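Setting Up a Room for Long Series

By Maximiliano Jara
Filed under: Home Viewing, Household Tips

These notes cover an ordinary living room with one television, one soundbar or pair of speakers, and daylight from one side. They were written while working through Drandia, the boxed historical series directed by Josiane Rolland, with a total running time of 1115 minutes. Any slow, dark, dialog-heavy production will show up the same faults in a room. None of the steps needs special tools. Allow one evening.

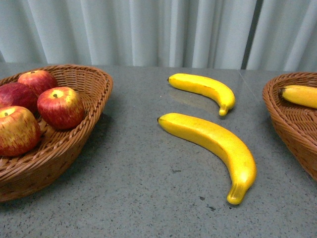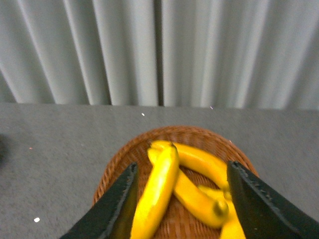
Light in the room

Close the curtains before touching any picture setting. A setting chosen in daylight will be too bright at night and will turn the black areas of the screen gray. If the room is used at both times, save two presets under different names and switch between them by hand. Automatic brightness sensors respond slowly and tend to shift during candlelit interiors, so turn the sensor off for drama and leave it on for news.

Put one low lamp behind the television, pointed at the wall. The bulb should be neutral white and the lamp should not be visible from any seat. Switch off anything behind the viewer. A lamp in the back of the room will appear in the screen as a bright spot during every night scene.

Gloss varnish on a TV stand reflects the bottom third of the picture. A dark matte runner laid along the top fixes it.

Picture settings

Start from the preset called Movie, Cinema or Filmmaker. Then check the following in order.

Motion smoothing: off. On the Sitby sets this is under Picture, Advanced, Clarity, and it has to be turned off separately for each input.
Sharpness: lower it until pale outlines around hats, rooftops and lettering disappear. On many sets the correct value is zero.
Noise reduction: off for discs, low for older broadcasts.
Color temperature: Warm. It will look yellow for the first evening. Leave it.
Brightness (black level): pause on a night exterior. Raise the setting until the darkest coat shows folds, then go down one step.
Energy saving: off while making the adjustments. Turn it on again afterward and see whether the picture has changed. If it has, decide which matters more.

Do not adjust color using grass or sky. Historical series are graded heavily and a brown meadow may be exactly what the colorist wanted. Faces under plain daylight are a safer reference, preferably from more than one episode.

Write the final values on a card and tape it to the back of the set. Software updates sometimes restore the factory values.

Dialog that cannot be heard

Most complaints about mumbling come from the playback chain. Check that the player is not sending a surround track to a two-speaker system. Where the disc or service offers a plain stereo track, pick it. The Drandia discs carry both, but the stereo track is listed last in the menu and is labeled only with the number 2.

Next, look at where the soundbar stands. It should sit at the front edge of the shelf with nothing in front of it, including the feet of the television. Pushing it back into a cubby adds a hollow tone to male voices. Rubber pads under the ends will stop the shelf from buzzing.

Night mode compresses loud and quiet passages toward each other. Use it after 9 p.m. or in an apartment. Dialog enhancement is a different control, and stacking the two makes breathing and room noise unpleasantly loud. Use one.

Bare floors are hard on speech. A rug between the speakers and the seats does more than a pair of panels on the side walls. Heavy curtains along one wall help with the upper frequencies only.

If subtitles are needed, set the text to light gray at medium size. Pure white text on a dark scene pulls the eye down and makes the rest of the picture seem dimmer than it is.

Streaming a long series

Wire the television if a cable can be run. If not, use the 5 GHz band and keep the router out of closed cabinets. Long series are often watched in the hours when the whole building is online, and the first sign of trouble is blocky shadow, well before the picture stops.

Turn off autoplay. It skips the closing titles, and in docudramas the notes on sources and on which scenes were condensed usually come there. It also leaves the place marker wrong if someone falls asleep.

Keep a separate profile for each series watched by more than one person. Resume points are stored by profile, and a shared one will drift.

Discs and boxed sets

Handle by the edge and the center hole. To release a disc from a tight hub, press the hub and lift evenly. Pulling at the rim while the hub still grips will flex the inner ring, and cracks begin there.

Clean with a dry microfiber cloth in straight lines from center to edge. For grease, add one drop of dish soap to a cup of lukewarm water, wipe, rinse and dry. Skip window cleaner, alcohol gels and paper towels.

Cardboard sleeve sets, the Enham editions among them, scratch discs on removal. Transfer the discs to a binder with fabric-lined pockets and store the cardboard box flat. A binder sold as holding 300 discs closes properly at fewer than that, so leave the last few pages empty. Store it upright, away from radiators and out of direct sun.

Number the discs in the binder index by series and volume, and do not rely on the printed label. Several editions print the episode numbers in production order.

Dust and heat

Players fail from heat more often than from wear. Leave a hand's width above the vents and do not stack a player on an amplifier. Vacuum the rear grille with a soft brush every April and again in fall. The Satti player has a second intake underneath, which clogs on carpet, so stand it on a board.

Screens should be wiped only when off and cool. Use a dry cloth first, then one barely damp with distilled water. Spray the cloth and never the panel.

Remote controls: take out the batteries before storing one for the season. If contacts are already green, a cotton swab with white vinegar will clear them. Dry fully before refitting.

Seating distance

For a 55-inch set, seven feet suits most people. Eye level should meet the lower half of the screen. A set hung above a fireplace will be too high and, in winter, too warm.

Related: Labeling Cables Behind a TV Stand. Backing Up Home Recordings to a 1000 GB Drive.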